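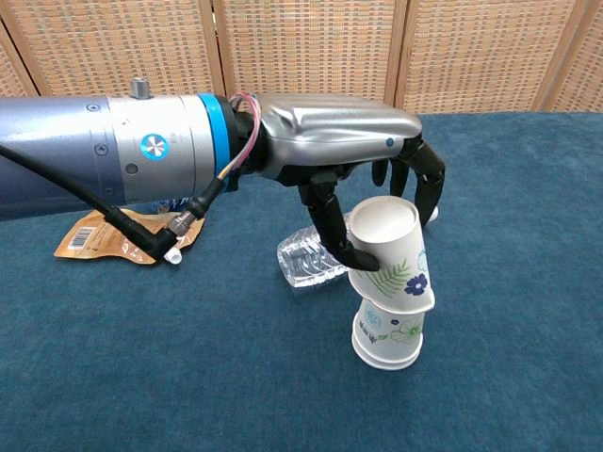 Consuelo Bañuelos
Student project report, second year
Submitted in June

Paper cups and what people do with them after the coffee is gone

1. Background

The coffee bar on the ground floor of the Ocampo building sells hot drinks in paper cups. Most paper cups have a thin plastic lining, so they can't go in with ordinary paper. The building has had separate cup bins for two years, but the cleaning staff told me that many cups still end up in the general trash. I wanted to find out how many cups went into the right bin and whether a change of sign would make a difference.

2. Method

I collected cups for 14 days. The first seven days were done with the old signs and the other seven with new ones. Each afternoon at 4:30 I emptied the cup bins and the general trash bins on the ground floor and sorted what was in them on a plastic sheet in the storage room. I wore gloves and used a litter picker. Lids and sleeves were left out of the count.

The old sign was a line of text, "Cups only - no liquids," at the back of the bin lid. The new sign was printed on letter-size paper and taped to the wall at eye level. It had a drawing of a cup and the word CUPS. I made it in one evening and did not test it on anyone first, which I would change if I did the project again.

I also asked 30 people at the coffee bar three short questions: whether they knew the cups had their own bin, where they usually finished their drink, and whether they owned a reusable cup.

3. Results

I counted 312 cups in all. With the old signs, less than half of the cups were in the cup bins. With the new signs, the share rose to 70 percent. Most of the change came from the bins by the main stairs, where the old sign was hard to read because the lid is usually left open. The bins near the side door hardly changed.

In the survey, 14 people said they knew about the cup bins. Most said they finished their drink somewhere else, usually upstairs, where there are only general trash bins. Those cups are not in my count, so the real picture for the building is probably worse than my numbers show. Several people had a reusable cup but had left it at home that day.

4. Problems

Some cups were crushed or had food waste stuck to them and were slow to sort. On one afternoon the side door bin had been emptied before I got there, and I have no figures for it. The second week was also just before exams and the building was busier than usual. I can't say how much of the difference came from that and how much from the signs.

5. Suggestions

Put a cup bin on each floor - this would probably do more than any sign. Move the signs from the lids to the wall. Ask the coffee bar to mention the cup bins when they hand over a drink, at least for the first few weeks of the semester.

A discount for reusable cups was brought up by people in the survey, but I did not look into what it would cost. The count sheets and survey answers are in the appendix.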